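4.2 Listening sessions

Each of the 74 listeners heard two versions of the same bass line, taken from the Magagula recordings. The order was changed for every session, and volume was held at one level.

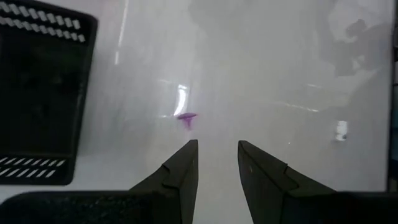
Figure 2. Tabletop with black slotted tray and small purple object, seen from above.

Listeners with club experience preferred the slower version – a result also reported by El Idrissi for the Taratov set. Differences by age were small and are treated in Section 5.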